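Chapter 7
Beds, Sheets and the Ten-Minute Room

Abimbola Ibrahim

Most advice on making a bed was written by people with an empty bed in front of them. The old housekeeping course at Stosamside gave the subject 2 pages, and both assume that the mattress is bare, the sheet is pressed and the worker has nothing in her pockets. I have doubts about all three.

I also doubt the figures. A survey of lodging houses in Ivport, made one October, listed 862 beds and claimed that 70 per cent of them were made "to standard". The standard was never written down. A bed can look flat from the doorway and still be badly made - the test is whether the sheet stays put when somebody turns over.

This chapter deals with the bottom sheet only. Blankets and covers are left to Chapter 8. By the end you should be able to find the middle of a sheet, draw it square and judge which creases are worth your time.

7.1 Clearing and spreading

Creases come in two sorts, and the books tend to treat them as one. Fold lines are left by storage, and pulling will seldom shift them. Soft wrinkles come from handling, often from a hand that grips the cloth in a bunch and drags it, as the left hand does on the green sheet here. The phone and the remote control lying on top do no good either: small things pin the cloth down, and it puckers against them. Take them off first, then work with a flat palm from the middle outwards. 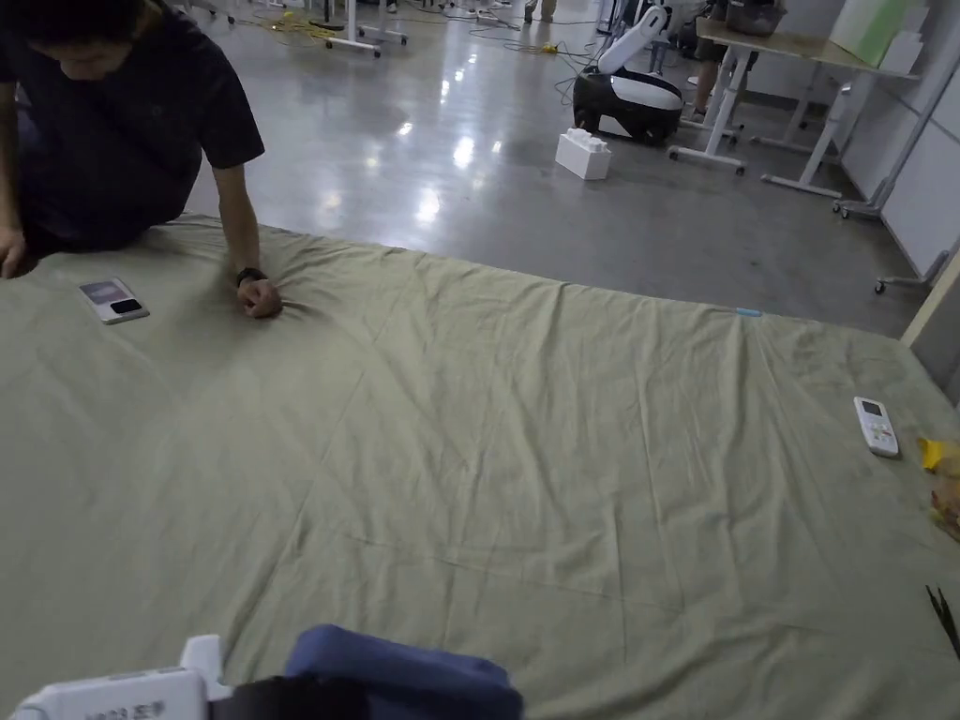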